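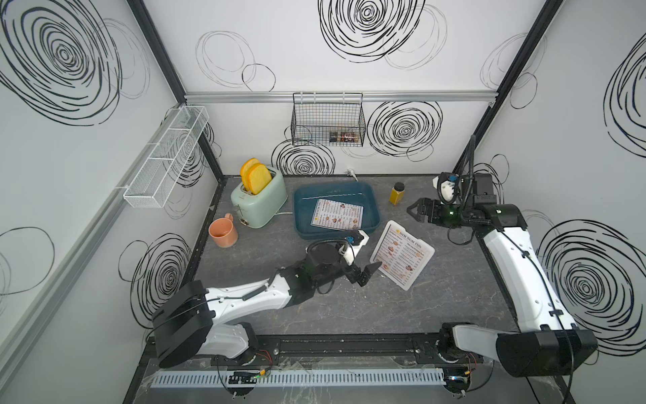 Fig. 1. Counter with toaster, mug, tray and menu card.

Small Kitchens and Paper Menus, handout for session 7

The reading claims that a counter should hold only what is used daily. I'd like you to doubt this. The Clernix guide gives its "daily use" list 16 items and never says whose day was watched. A toaster makes the list. So does a mug, although most people keep mugs in a cupboard and manage fine.

Baskets come next. The guide says wall baskets free up the counter, and cites a Matley survey of 200 homes. The survey asked owners whether they felt tidier. Feeling tidier is cheap. Look for a measure of clear surface before and after; I couldn't find one.
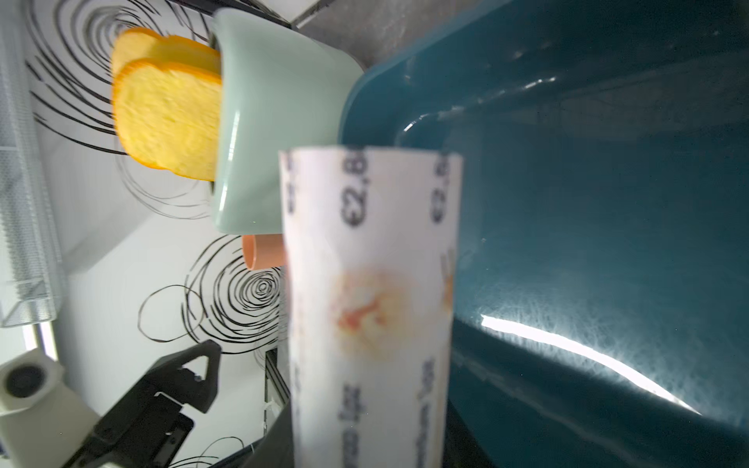

The same trouble comes up with trays and tubs. Putting loose things in a tub gets them off the counter on paper, but the tub takes up the space instead, and usually more of it. Crăciun's chapter skips over this in a footnote.

Menus are the odd case. A takeout menu is flat, gets handled maybe once a month, and still ends up wherever food is made. Starov suggests a fixed spot for each one, standing up so it can be read.
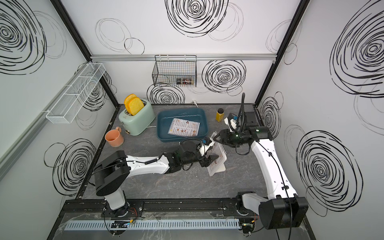 One student in the November group objected that a standing menu falls over as soon as the counter gets busy, and that a drawer would do the job. Fair, though drawers weren't tested either.

For next time: pick one claim from pages 7 and 8 and write down what evidence would change your mind.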